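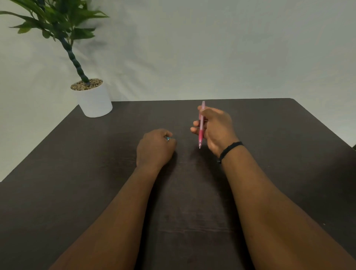 Workshop Notebook, p. 343

Winard Road Log: checking the September drive

November 2020 — by the Dollitz map bench
3 min read
Filed under: Road Trips / Route Notes

Picked up where the September notes stop. The Winard road log is the mile-by-mile guide for people driving the valley road with a camper or trailer, and the draft mileages don't agree with each other. Northbound and southbound passes come out different by more than they should. The job today was to find out why before any more of the strip maps get drawn.

First suspect was the Skornolex, the dash counter we use for logging. Ran it on the calibration stretch before the trip and again after. Set distance is 100 miles by the highway markers. The before run was good. The after run read long, and the error built up evenly the whole way, with no jump at any one place. That points to tires. The van left on the old set and came home on the new set, and the counter was never reset for the change. It is written in the van book but did not make it into the route notes. My fault as much as anyone's.

So every reading taken after the tire change needs correcting. The change was done in Winard on the layover, which makes it simple: northbound readings stand, southbound readings get scaled. Did the first section by hand to see if it worked. The fuel stop, the gravel pit turnout and the bridge over the Lu all line up now, near enough for a printed guide.

Two places still don't match.

The river campground. Northbound has it before the long grade, southbound has it partway up. There are two entrances. We logged the lower one going up and the upper one coming back, and both went down as "campground." The lower entrance is the one to print. The upper road is narrow with a tight bend at the bottom, and anyone pulling a trailer would have to back out. Put in a line saying so.

The viewpoint past the second pass. No explanation yet. The southbound note says "viewpoint, room for two rigs, no sign." The northbound note says "pullout, trash can." These may be two separate spots. Looked through the voice notes from the drive and they don't help, mostly wind and the heater fan. Leave it out of the first draft, or print as "unsigned pullouts both sides" and skip the mileage.

Strip maps. Tried the folded format again. Each panel reads from the bottom up, so the road runs the way the driver is looking. It works well going north. Going south you have to turn the sheet over and read the back, and the last batch had the back printed upside down against the front. Flip on the short edge next time. Wrote it on the printer lid too.

Paper: the uncoated stock takes pencil, which people want for marking their own stops. It also goes soft in a damp glove box. The coated stock holds up better but pencil skids on it. Going with uncoated for the inside and coated for the cover. A trial run of roughly 100 copies is enough to learn whether the folds split.

Text changes so far:

- Ferry landing: take out the hours. They change every season and ours are from a board that was already out of date. Tell people to call ahead.
- Winard bakery: keep, but say closed in winter.
- Water tap at the ball field: shut off when we came through. Mark as summer only.
- Lu bridge: one lane, uphill traffic waits. The draft had this backward. Fix before anything else goes out.
- Dump station: there is one behind the fuel stop, pay inside. Was missing completely.

Still open: whether to list the old road along the Lu. It is a nicer drive than the new one and has the better picnic spots — but it floods, and there is no turnaround past the second gate. I would put it in the day trip section for cars only and keep it off the strip map.

To do next: finish scaling the southbound sheet, reset the Skornolex for the new tires and tape the setting inside the cover, redraw panels for the bridge and the campground. Send the corrected sheet around before anyone starts lettering.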